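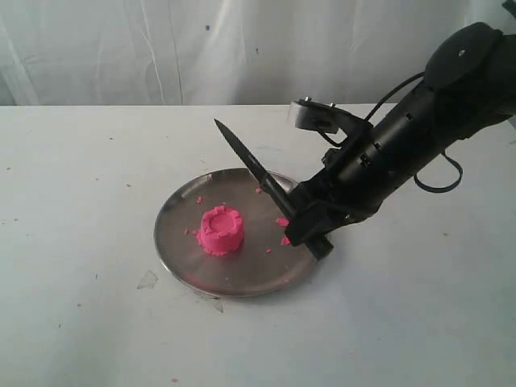 Round steel plate on a white table.

Consumer Claims, Handout 2: Portion Advice
Instructor: Dardo Arancibia

Most of you have heard that a smaller plate makes people eat less. Before you repeat it, ask who measured what. The Trisham study in your packet had 32 diners at one lunch counter. They knew they were being watched, and the food was free. I would not bet a sandwich on it. 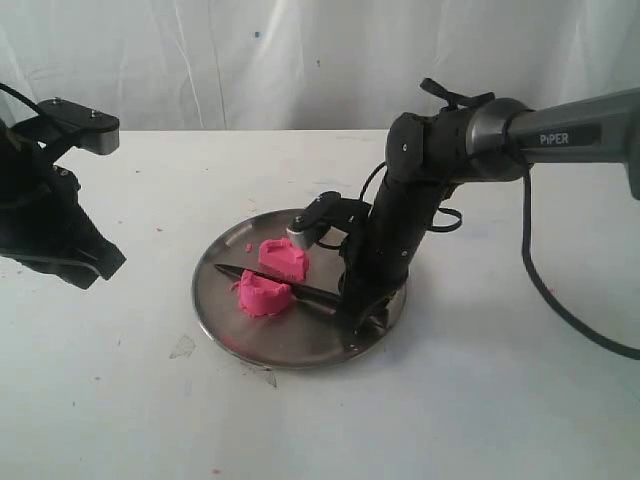 The follow-up by Keir Farquharson is larger, with 191 people, and the effect shrinks to almost nothing. Guess which one the diet books quote.

Look also at how eating was recorded. Trisham asked people afterward what they had eaten. Farquharson weighed the leftovers. Memory is a poor scale, and people who think they are in a diet study tend to remember salad.

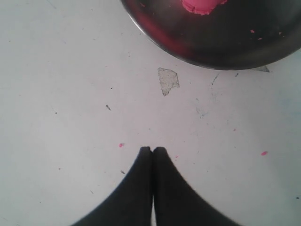 Then there is the "700 calories saved" line from the Wurix brochure. I have looked for its source and found only another brochure.

For next class: read both papers, methods sections first. Write one page on what result would change your mind, whichever side you are on. Skip the abstracts until you are done.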